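Packing staff at Skisthorpe returns centre take up hand-held grippers

The returns centre of Doltport in Skisthorpe has changed the working day for a part of its staff. Since August, 21 employees from the sorting and packing lines spend half of each shift with a gripper in the hand, picking up small household goods and putting them into boxes. The movements are recorded and later used to teach the robot arms which the company plans to install on its night line.

The centre handles returned parcels from web shops: toys, cosmetics, books, stationery, small things for the kitchen. It is work that has been difficult to automate, as the goods come back in every shape and often without their original packaging. A fixed machine can manage a carton. A bottle with a round end, or a soft toy, is another matter.

Under the new arrangement, which inside the company has the name Caron, the employees do the picking with the gripper at ordinary tables, and many of them do it at home. Doltport says that the robots must learn from rooms that look different from each other, and that a bare hall with grey benches did not give good results in the first trial. Those who work from home get the same hourly pay as in the hall, and a fixed sum each month for electricity and for the use of the room.

Elsa Amundsen has been on the packing line for nine years and is now leader of the gripper group. She says the first weeks were slow.

"You have fingers, and then you have only two fingers, and they are not yours," she says. "I dropped things the whole first morning. After some days the hand understands how hard to squeeze, and then it becomes almost restful work. But it is a different tiredness. Before it was the back and the feet. Now it is the wrist and the eyes."
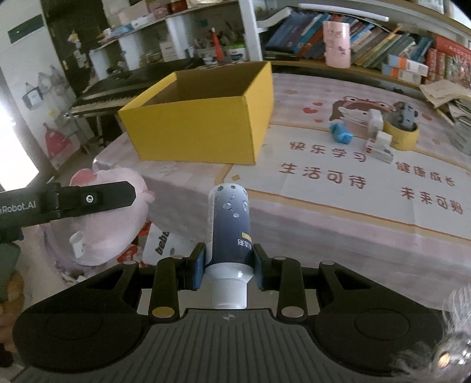 A small bottle held upside down between the two blue-padded fingertips of a hand-held gripper.

The group delivered 2,357 approved recordings in its first month. A recording is approved when the object has been gripped, moved and put down without a stop. If the object slips, the employee may try again, and the failed attempt is kept in a separate folder. Amundsen says it took time before people accepted this.

"In packing, a mistake was something you wanted to hide. Here they ask us to save it. Some of the older colleagues found this very strange, and I was one of them."

Of the 86 people employed in the centre, 21 have so far asked to join, and all of them were accepted. The rest remain on the lines as before. Doltport has given a written promise that no permanent position will be removed before the night line has run for one full year, and that those who work nights today will be offered day shifts first. The night line has 4 permanent employees and has been hard to staff for a long time.

Not everybody is calm about the plan. Several employees on the evening shift, who did not want to give their names to the newspaper, say the promise is too short. One of them has packed parcels in Skisthorpe since the centre opened.

"One year goes fast," she says. "I do not say no to the machines. I want to know what I will do in the second year, and this they have not written down."

Another employee is more worried about the homes. He tried the gripper work for two weeks and then returned to the hall. The children wanted to help, the table was never free for dinner, and he did not like that his living room became a part of the job. The company says that recordings from homes are looked through before use, that faces are blurred, and that each employee may ask for a recording to be deleted without giving a reason.

The equipment is serviced by the local firm Fudow, which before repaired only the conveyor belts and the label printers in the centre. Two of its technicians have taken a course in the spring, and the firm expects to hire one more person when the arms arrive. Worn finger pads are the most common repair at present, followed by loose screws.

For Amundsen the largest change is the contact with colleagues. On the line people stood side by side and talked, and the breaks came at the same time for all. Those who work at home can now go a whole week without meeting anyone from the centre. She has therefore asked that the group comes together in the canteen every second week, at 9 in the morning, with paid time. The company has agreed to this until the end of the year.

The group also decides itself which objects are used. A list came with the equipment, but it was soon exchanged for the things that cause trouble in the daily packing — round bottles, thin paper bags, anything with a loose lid.

The first robot arm will be tested on one table of the night line this winter. Two employees from the gripper group will be present during each test and can stop the arm at any moment. Doltport will decide after the test if more arms are ordered.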